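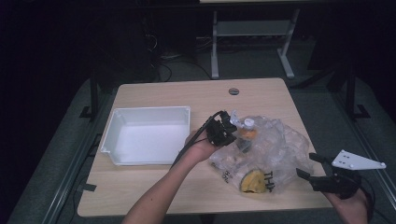 Violeta Medina wants to know why a plastic bag crackles so loudly when you are trying to sneak a snack out of it, and why a plastic tray hardly makes a sound. Great question, Violeta! Both are plastic, so what's going on?

Let's start with the bag. A bag is made of plastic film, and film is super thin. Every time you squash it, the film folds into tiny creases. Push a little more and one of those creases suddenly pops into a new shape. Click! That pop shakes the air, and your ears pick it up as a sound. A crackle is lots and lots of these little clicks, one after another.

So does moving slowly help? Try it! You'll hear the clicks spread out, but each one still pops when it's ready. Scientists who study crumpling have found the same thing - slow hands make a longer noise, and the clicks stay just as sharp.

Now for the tray. Its plastic is much thicker, and the sides lean outward and stand up by themselves. Thick plastic is stiff. It doesn't fold when you pick it up, so there are no creases to pop. You can tap it and get a nice dull thunk, but you can't make it crackle.

Being floppy is very useful, though. A bag can wrap itself around any shape you put inside, big or small, and when it's empty it squishes down to almost nothing. A tray keeps its shape whether it's full or not. That makes it easy to drop things in and see them all at once.

And why are some bags clear? Light can travel straight through the smooth film, so you can peek at what's inside. Crumple it up and you get shiny white streaks where the light bounces off the folds in all directions.

Time to be a bag detective!

Find a clean, empty snack bag, a sandwich bag and a bread bag. Close your eyes and ask someone to crumple them one at a time. Can you tell which is which? Toon De Bruijn's class tried 13 bags and got 9 right. The soft, stretchy ones were the hardest, because stretchy film bends gently and hardly clicks at all.

Remember that bags are never for putting over your head or face, and keep them away from babies and pets.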